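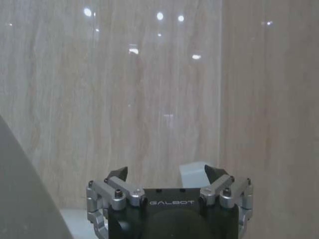 Flarnholm limescale remover, 4 litre drum

Stock code 3871. Pack size: one drum.

The maker says Flarnholm "erases years of scale overnight". We would take that with a pinch of salt. We have sold it since March and the returns are low, but thick scale wants two or three goes and a stiff brush, whatever the label promises.

It is an acid cleaner. Do not use it on marble, limestone or old enamel, and never with bleach. The drum claims 40 treatments. That assumes a very small dose, so plan on fewer.
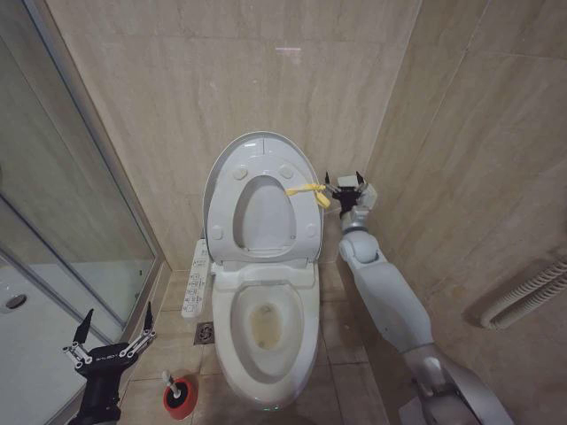
Cikska Trade Supplies | Washroom Department

Stornis makes a thicker gel at nearly twice the price. It clings better under the rim. We are not convinced it cleans any better once it gets there.

Dhanial pump top sold separately. It drips.

Drums per pallet: 152
Shelf life: see base of drum
Delivery: weekdays only, no timed slots

Page checked 4 June 2023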